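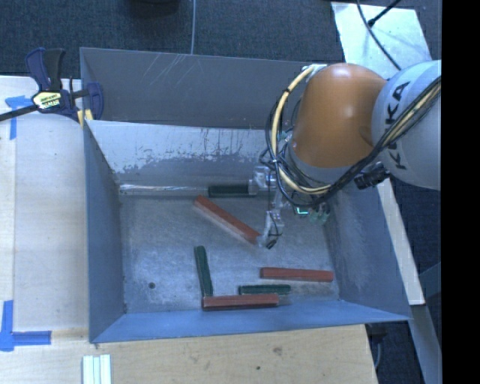
Gray bin on the bench, red and green blocks in the bottom.

August, workshop notebook
Entry by Hubáček, 4:15 pm

Spent the afternoon on the big gray bin, the one that came over from Gultinthorpe with the Bostex shelving. Wanted to decide whether it gets stripped and repainted or just cleaned and kept as is.

Condition. The whitish coating on the inside of the rear wall is worn along the upper part and has flaked to a ragged edge, darker gray under it. I ran a thumbnail along the edge and a little more came off, so anything stored against that wall will pick up flakes. Right wall scuffed. Left wall is smooth and I would leave it alone. The tall panel at the back has thin diagonal scratches up near the top left, only a looks problem.

Floor is scuffed and mottled all over. Small round hole toward the lower left. There is also a tiny gap in the corner where the left and front walls meet the floor. Bad for screws and washers, fine for anything the size of the blocks.

The blocks: three red, three dark green, all in there without any order. One red is lying on a diagonal near the middle, and a green and a red down by the front have ended up in an L. I had meant to keep the colors apart and put a divider in. Measured for one at 244 mm high, which leaves room to get a hand over it. Not cut yet. The Brornano offcut on the rack is 1050 long, so there is plenty.

Weighed the bin empty before lunch on the floor scale but did not write it down. Do it again.

Decision for now: no repaint. Wire brush the rear wall back to where the coating holds, wipe down, tape over the corner gap from outside. Leave the round hole open, it lets the dust out when the bin is tipped.

To do
- wire brush, the soft one
- cut divider, check fit before drilling
- weigh bin
- ask Gultinthorpe if they have a second bin in this size, part number ends in 173

Glue pot was left open again. Topped it up and put the lid on.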